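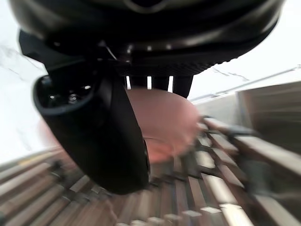 Cotanham's new guide says you can reset a kitchen in 122 minutes. I have doubts. Mine has a slatted wood surface, and the guide gives slats one line: "wipe with the grain." And the gaps?

**2/** Then there's the floor. Gray striped carpet, right up against another surface. The guide assumes one kind of floor throughout — must be nice.
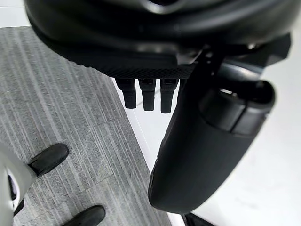
Remo Parisi swears streaky carpet hides crumbs. Sure. Hidden crumbs are still crumbs, Remo. 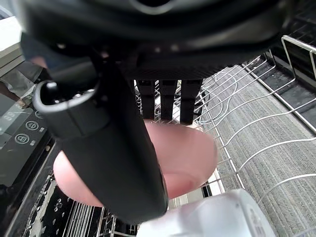 **3/** Dishwasher rack: "load by size," says page 2. Whoever wrote that never met these wire tines. I'm loading by whatever stays upright.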